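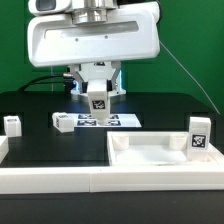

How flat does a printed marker sheet have to be?

Flat enough that a steel rule laid across it in either direction shows no light underneath. A sheet that bows in the middle changes the apparent shape of every square on it, and software reading the squares will report a position that is slightly wrong in a consistent way. Consistent errors are the hard ones to find.

Square Deal: Paper, blocks and trays on the small test table

Fiducial markers are the black-and-white squares that let a camera work out where an object is and which way it faces. They cost almost nothing to print. Most of the effort goes into what they are stuck to.

Lesego Mokoena runs the print room at Clellholm, where marker sheets for the Femton tabletop kit are made. Her stock is a heavy matte paper with no coating. Gloss paper was dropped in December after a run of complaints about glare. She measures the first and last sheet of every batch, edge to edge on the outermost squares, and scraps the batch if the two differ.

"Office printers scale the page to fit unless told otherwise," she says. "People send us a file, then send us a complaint, and the page was printed at the wrong size."

Blocks are a separate problem. A plain white block looks much the same from several sides, so a marker on one face identifies only that face. Put it on top and a low camera loses it. Put it on the front and it goes when the block turns. Small blocks with labels on two faces are a common compromise, with a different pattern on each. The white margin around the pattern matters as much as the pattern. On a white block the margin comes free, provided the label is not pushed up against an edge.

Trays get less attention than they should. Raised walls keep parts together, but they also hide the lower portion of anything standing inside. A tall block with its marker high on the front face clears the wall. A short one may not. Ernő Hegedűs, who cuts trays for the same kit, keeps the walls at 42 mm and asks customers for the block height before he quotes. He has 246 trays on the books this year, nearly all white.

White on a black tabletop gives a clean outline. The drawback is dust, which shows on black within the hour, and adhesive residue, which shows permanently. Mokoena recommends fixing the sheet at the corners with low-tack tape and replacing it when the corners lift.

Her replacement interval is 13 weeks. Hegedűs thinks that is too generous for a table in daily use — he changes his own sheet every 3 weeks, and writes the date on the back in pencil.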